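**Status:** maintained. **Revision date:** 1/10/25. **Contact:** Maj-Britt Engebretsen, Flinon Household Records.

# Grindo: Bedroom Clothing and Put-Away Collection

## Purpose

Grindo is a collection of images and written notes on the handling of everyday clothing in private bedrooms. It covers garments that have been set down on beds and chairs, the hangers and shelves they are meant for, and the bedding around them. The collection is intended for those who study household work, storage design and the care of textiles at home.

## Contents

The current release holds 3,849 images from 14 bedrooms. Of these, 219 have a longer written note covering the garment, its position and the intended place of storage. The remaining entries carry a short label only.

Entries are grouped under four headings:

- `heavy_tops`: sweatshirts, fleece pieces, jackets, thick knitwear
- `light_tops`: shirts, blouses, T-shirts
- `lower_body`: trousers, skirts, shorts
- `unsorted`: dark or bunched items whose type could not be settled

Bedding is recorded in a separate field, `surroundings`, and is never entered as a garment. A blanket folded on a bed is therefore listed with the pillow and the bedspread, even where it is to be put away in the same session.

## Labeling of Dark and Heavy Garments

Navy and black items account for most of the corrections made to date. Annotators are instructed to record color and weight first and to name the garment type only when a collar, cuff, waistband or zipper is clear. Where the type is in doubt, the word "likely" or "possibly" is to be kept in the note and carried over into any translation.

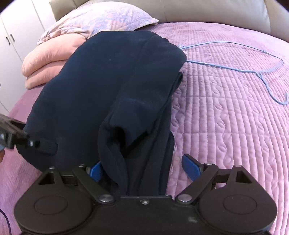
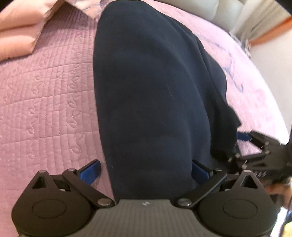

*Dark navy garment, bedroom session.*

Each image is labeled on its own evidence. An annotator may not carry a garment type from one image to another within a session, including cases in which the color and fabric appear to match. Ivar Eide reviews all disagreements, and his decision is recorded in the `review` field together with the original labels.

## Fields

| Field | Description |
|---|---|
| `garment_group` | One of the four headings listed under Contents |
| `color` | Everyday color name, such as navy or peach |
| `state` | Folded, bunched, hanging or spread |
| `surroundings` | Bedding, furniture and loose hangers |
| `certainty` | Clear, likely or possible |
| `review` | Outcome of any disagreement |

## Known Limitations

Beds are far more common in the collection than chairs or floors. Light tops are underrepresented, and an additional session is planned for April. The `state` field does not separate a loosely folded garment from one that has been folded and then disturbed; Embla Haugland is preparing a revised list of values.

## Access

Requests should be sent in writing to Lovisa Lindholm and should name the institution and the intended use. A single request may cover up to 3,000 images. Household names and street addresses are not released.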